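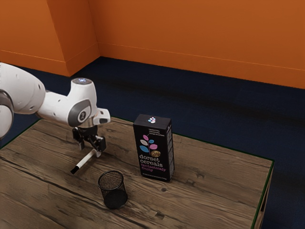 그림 1. 펜 꽂기 과제의 시뮬레이션 환경. 그리퍼가 흰색 마커를 쥐고 있으며 펜꽂이는 비어 있다.

제3강 시뮬레이션 기반 조작 정책 평가

1. 학습 목표
본 강의에서는 실물 로봇에서 학습한 조작 정책을 시뮬레이션에서 평가하는 방법을 다룬다. 수강생은 평가 절차를 설명하고, 성공률의 차이가 통계적으로 의미를 갖는지 판단할 수 있어야 한다.

2. 과제 정의
정책은 카메라 영상과 관절 상태를 입력받아 말단 장치의 목표 자세를 출력한다. 마커가 펜꽂이 안에 놓이고 그리퍼가 열린 상태로 2초간 유지되면 성공으로 판정한다. 마커가 펜꽂이의 테두리에 걸친 경우는 실패로 기록한다. 그림 1의 시리얼 상자는 과제 대상이 아닌 방해 물체로 취급하며, 상자를 넘어뜨린 시행은 별도로 표시한다.

3. 평가 절차
(1) 물체의 초기 배치를 10가지로 정한다.
(2) 배치마다 난수 시드를 달리하여 세 번씩 실행한다. 정책 하나당 시행 수는 총 30회이다.
(3) 비교 대상이 되는 모든 정책에 동일한 배치와 시드를 적용한다.
(4) 성공 여부와 함께 실패 단계(접근, 파지, 이송, 삽입)를 기록한다.

4. 결과의 해석
시뮬레이션 성공률의 절댓값은 실물 성공률과 일치하지 않을 수 있다. 마찰 계수, 접촉 모델, 조명과 재질의 표현이 모두 오차의 원인이 된다. 따라서 정책 간 순위가 실물 평가에서도 보존되는지를 먼저 확인한다. 순위 상관계수를 보고할 때에는 신뢰구간을 병기한다. 가늘고 긴 물체는 파지 각도의 작은 오차가 끝점에서 크게 나타나므로, 삽입 단계의 실패를 파지 단계의 오차와 연관 지어 분석할 필요가 있다.

5. 실습 및 제출
실습 환경은 Gondela를 사용한다. 두 정책의 평가 결과를 비교한 보고서를 금요일까지 제출한다. 보고서에는 시드 목록과 실패 단계별 집계표를 포함하여야 한다. 시행 일부를 임의로 제외한 보고서는 채점하지 않는다.

담당: Lilian Mwakyusa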